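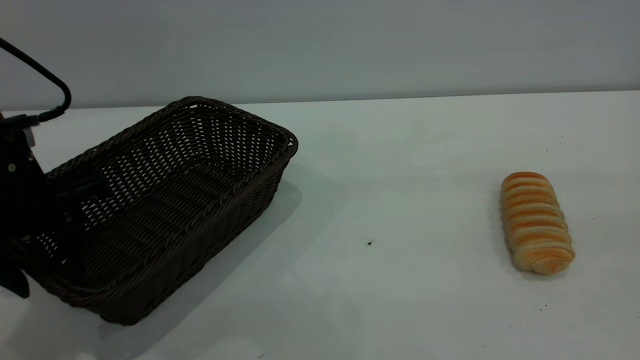 先管住锚链，再谈种海草

特拉克比（Trarkby）湾的海草床又要补种了。通知贴在码头的布告栏上，落款是2024年5月17日，内容同前几年差不多：六月趁低潮下水，移栽鳗草1000多株，欢迎周边居民报名。我报过名，也下过水，对这件事没有恶感。但我认为今年不该种，至少不该种在通知上写的那片地方。

先说那片地方。它在湾的东侧，从旧船坡往外，一直到航道边上。老人们记得那里从前是连成片的草，退潮时船桨会被叶子缠住。现在从高处看下去，草还在，只是中间布满了圆形的空斑，颜色发白，底下是裸露的沙。每一块空斑的中心都有一个水泥墩，墩上连着铁链，铁链上头是浮标，浮标上系着船。

形成的过程不复杂。传统的系泊方式要求链子比水深长出一截，好让船在涨潮和起浪时有余量。水位低的时候，多出来的链子就躺在海底。风向一变，船绕着墩子转，链子跟着在海底扫。鳗草的地下茎埋得浅，经不起反复刮蹭，先是叶子断，后来茎被翻出来，再后来泥沙没有根系固定，被水流带走，形成一个浅坑。坑的边缘会继续塌，所以空斑往往比链子能扫到的范围还要大一些。

补种的苗就栽在这些空斑里和空斑之间。

我理解主办方的想法。空斑是最显眼的损伤，哪里秃了补哪里，跟补草坪一个道理，报名的人看了也觉得有意义。可是草坪上没有一根铁链每天来回拖。苗栽下去，用竹签或者可降解的网固定住，头几个星期长得不错，等第一场像样的西南风过去，靠近墩子的那一批就没有了。前年我参加的那一次，我们这一组栽了9个样方，秋天回去看，还能找到苗的有4个，全在离系泊点最远的一侧。我不是研究人员，这点东西算不上数据，天气、螃蟹、海水浑浊程度都可能有影响。但苗活在哪里、死在哪里，分布实在太规律了。

有人会说，活下来一部分也是好的，总比什么都不做强。这个说法我以前也接受，后来慢慢不接受了，原因有几个。

移栽用的苗是有来处的。特拉克比的苗取自湾口外侧那片还算完整的草床，采苗时再小心，也是从健康的地方挖走一部分，放到不健康的地方去。如果受植地的条件已经改善，这笔账划得来，苗扎了根会自己往外扩。如果条件没变，等于拿好草床去填一个漏底的桶。湾口那片草这几年也受着压力，夏天附生藻类长得厚，叶子晒不到光，再加上每年一次的采挖，我不觉得它还能一直供下去。用种子播种对母本的损伤小得多，可种子在被扫动的沙面上更难留住，问题又绕回到链子上。

人力也有来处。愿意在六月的早晨穿着湿衣服弯腰干几个小时的人，一个小镇上就那么多。第一年大家兴致很高，第二年来的多半是熟面孔，到了去年，有人问我种下去的草怎么样了，我没法给他一个痛快的回答。一件事如果年年做、年年看不见变化，人是会走的，走了以后再想请回来，就不容易了。

还有一层，我觉得最要紧。补种成了一种交代。系泊区要不要改、船只密度要不要限、新增的泊位批不批，这些都是难谈的事，牵涉到收费、保险和一些家庭几代人用惯了的位置。补种不得罪任何人。于是每次开会，一提到海草床退化，就有人说我们每年都在补种，话题就翻过去了。我不认为说这话的人有恶意，他们多半真心觉得这是在做事。可是结果摆在那里，水泥墩一个没少，航道边上反而添了几个新的。

那么应当怎么做？办法是现成的，而且不新。把拖底的铁链换成不拖底的系泊。常见的做法是在海底打一根螺旋锚，上面接一段有弹性的缆，中间加一个小浮子，让整条缆在任何潮位都悬在水里。船照样系得住，缆不碰海底，草就有机会长回来。许多地方已经用了很多年。

隔壁的韦斯特罗（Vestero）就在用。他们的港湾比我们小，底质相近，也是沙里夹一点泥。起初换的是靠近岸边的一排，由当地的施工公司Chraibi承接，用的是一种叫Lutico的弹性缆。我去看过两回，跟管泊位的塔里克·法鲁克（Tarek Farouk）聊了一个下午。他对补种没什么兴趣，换完系泊以后头2年，他们什么也没有种，只是拦住船不让随意下锚，然后等着。他带我划到其中一个旧墩的位置，空斑边缘的草已经往里长了，长得不齐，东一簇西一簇，可那是自己长的。

“种不种，到时候再看。”他说，“先让底下安静几年。”

我转述这句话，并不是要把韦斯特罗说成样板。他们也有没弄好的地方。靠外的一排至今没换，船主不肯出钱，港务也不愿全包，吵到现在。另外有几条缆因为检查不及时，浮子里长满了贻贝，沉下去了，照样拖底，跟换之前没多大区别。弹性缆需要每年有人下水看，该清的清，该换的换，这笔维护费用必须一开始就写进预算里。谁要是以为换一次就能一劳永逸，那是给自己找麻烦。

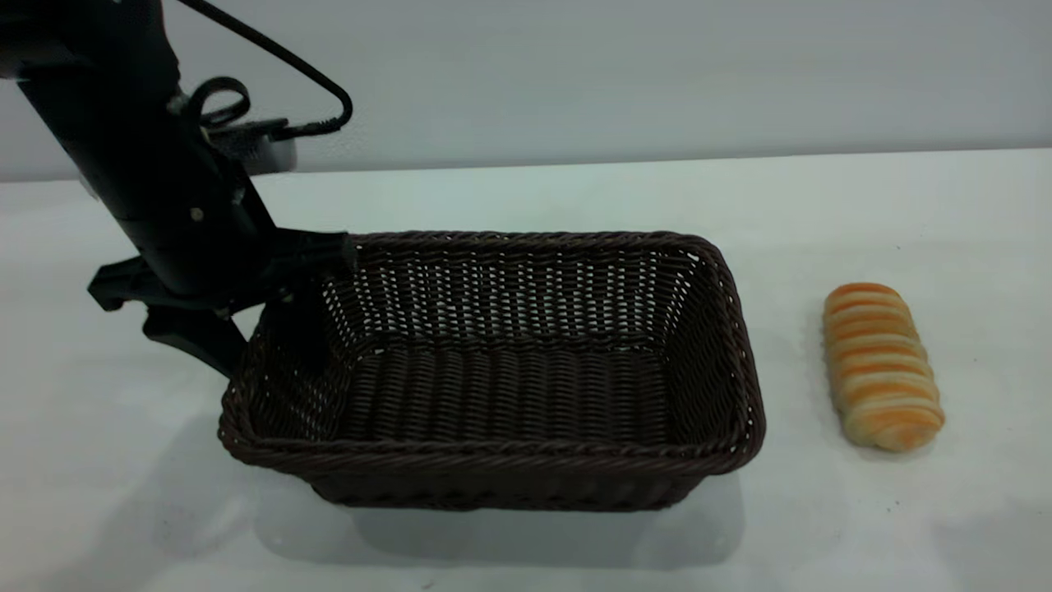

换成不拖底的系泊以后，大风天船会不会更容易走锚？

只要锚的规格按船的吨位和当地底质来选，安装后做过拉力测试，弹性系泊的牢固程度可以达到甚至超过同一位置的水泥墩。水泥墩靠自重压在海底，大浪时有被拖动的可能；螺旋锚旋入海床以下，靠周围的沉积物抓住。真正容易出事的环节在缆和卸扣的磨损，所以定期检查不能省。底质太软或者岩层太浅的地方，螺旋锚不一定适用，要请人先做勘查。

船主们的顾虑，我愿意多说几句，因为我自己也有一条小船，系在东侧的老位置上，底下就是我说的那种空斑。换句话说，我批评的这件事我也有份。

顾虑之一是钱。一套弹性系泊的安装费用比放一个水泥墩高，这是事实，没必要遮掩。要求每个船主自己掏，多数人会拖着不办，最后又变成谁老实谁吃亏。我赞成由镇上拿出一部分，系泊费里摊一部分，分几年换完。现在每年用在补种上的那点钱，加上宣传、租船和保险的开支，单独看都不多，合起来放到系泊上，起码可以先把草床最密的那一小段换掉。

顾虑之二是位置。弹性缆的旋转半径小，船可以靠得紧一些，理论上同样的水面能容下同样多的船，甚至有富余。有人听到富余就高兴，想着可以多批几个泊位。我反对这样做。船多了，阴影、螺旋桨搅起来的泥和船底涂料也跟着多，省出来的空间应当还给草床，这一条最好在换之前就写进规定，免得换完了再争。

顾虑之三是习惯。我父亲那一辈人信铁链，信得有道理，铁链看得见摸得着，断之前会先生锈，会给人时间。一根胶皮似的缆绳，要他们把船托付给它，心里不踏实。对付这种不踏实，讲道理作用有限。韦斯特罗的办法是先换港务自己的工作船，让它在那里过一个冬天，大家天天从旁边走过。到了春天，来问价钱的人就有了。我觉得我们可以照着做。

再说临时下锚的问题。夏天来的客船，过夜时图那边水浅、离沙滩近，往往直接把锚抛在草里。起锚时连根带泥拽上来一大团，这种损伤比链子扫的还难恢复，因为底泥整块被掀走了。我见过有人在甲板上一边冲洗锚，一边抱怨这里的草太多。他们大多不知道底下是什么，海图上没有标，岸上也没有牌子。在草床外缘放几个标识浮，给过夜的船留几个公用的弹性系泊，在旁边划一块光沙地作锚地，成本不高，比在布告栏上贴环保倡议管用得多。

也有朋友反驳我，说海草退化的主要原因在水质，上游的田里施肥过量，水浑了，光进不来，换系泊治不了根。水质的影响我承认，湾里面那一段草几乎全没了，那里并没有系泊区，多半就是光照不够。可是东侧的水并不算浑，空斑之间的草长得还密，叶子也长，能说明那里光照还过得去。在那块地方，眼下伤草最直接的就是链子。治理农田径流要好多年，要跟我们管不着的人谈，应该谈，也正在谈。换链子归我们自己管，今年冬天船上岸以后就可以动工。

至于补种，我并不主张从此不种。等拖底的问题解决了，观察几个生长季，看草自己能恢复到什么程度。离残存草丛近的空斑，多半用不着人去管，地下茎会一点点爬过去。那些坑太深、周围又没有草的地方，可以先让沙面稳定下来，再考虑播种或者移栽。到那时候种下去的每一株苗，至少不用跟铁链较劲。采苗的量也可以大大减少，湾口那片草能歇一歇。

顺便提一个小建议。今年报名的人既然已经召集起来了，不妨改做调查。低潮时沿着东侧走一遍，会潜水的下去看，把空斑的位置和大小记在图上，标明对应哪一个系泊点，是拖底的还是已经闲置的。我们到现在连这样一张图都没有。闲置的墩子应该不少，有些浮标早就破了，船也换了人家，链子却还在海底待着，这种的可以直接清掉，不会惹谁不高兴。图做出来以后，先换哪些、后换哪些，开会时就有东西可以指着说，不用再凭各人的印象吵。

调查比种草枯燥，拍出来的照片也不好看。孩子们大概会失望，他们喜欢把苗一株一株插进沙里。可以给他们一点别的事情做，比如在潮线上捡漂来的鳗草生殖枝，里面有种子，养在流水的池子里等它成熟，以后播种用得着。这件事对草床没有伤害，小孩子也干得来。

我已经把上面这些意见写成信，交给了港务办公室，也附上了愿意第一批更换的船主姓名，我自己的那条船在内。名单还很短。有同样想法的邻居可以直接去办公室登记，写清泊位编号和船长就行，趁六月还没到，种植点的安排也许还来得及改。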